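Durkero Hand Kit — Set-up Guide
Section 4. Recording Demonstrations

Before you start this section, the two grippers must be paired with the Kirneo recorder (see Section 3). One full set is 300 episodes of the same task. Plan for breaks of a few minutes after every 30 episodes, as tired hands give poor examples.

4.1 Preparing the table

1. Choose a table you can reach across without leaning your body on it. A tablecloth is allowed, with or without a pattern.
2. Put the objects of the task on the table. Change their positions a little between episodes.
3. Keep the normal things of the room where they are. The model should learn in places that look lived in.

Caution: Do not put tape or stickers over the markers on the gripper base. If a marker is dirty, clean it with a dry cloth only.

4.2 Recording one episode

4. Take one gripper in each hand and hold both still for 3 seconds. The recorder needs this time to find the markers.
5. Say the task name aloud, or choose it on the recorder screen.
6. Do the task at a calm speed. Do not touch the objects with your fingers.
7. Open both grippers, bring them back over the edge of the table and stop the episode.

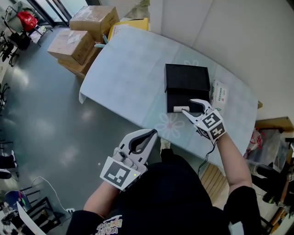 Tasks with a container need more care than simple pick and place. The fingers must go to the opening straight, or they push the object deeper inside. With the small white cylinder at the front of the black box, the right gripper closes around it while the left one stays open and away from the opening. Please keep the idle hand like this during the whole grasp. If both hands come to the box together, one gripper can hide the markers of the other, and the episode will be refused at upload.

Note: Let the cable hang free. If it is caught under the table edge, stop the episode and delete it.

4.3 Checking and upload

8. Play back the first episode of each set at full length.
9. Delete episodes where an object was dropped. Dropped objects are recorded separately, under the name "Furex recovery" — see Section 6.
10. Upload the set. A set takes roughly 700 MB.

Text revised by Mireille Bailly, 31 May 2018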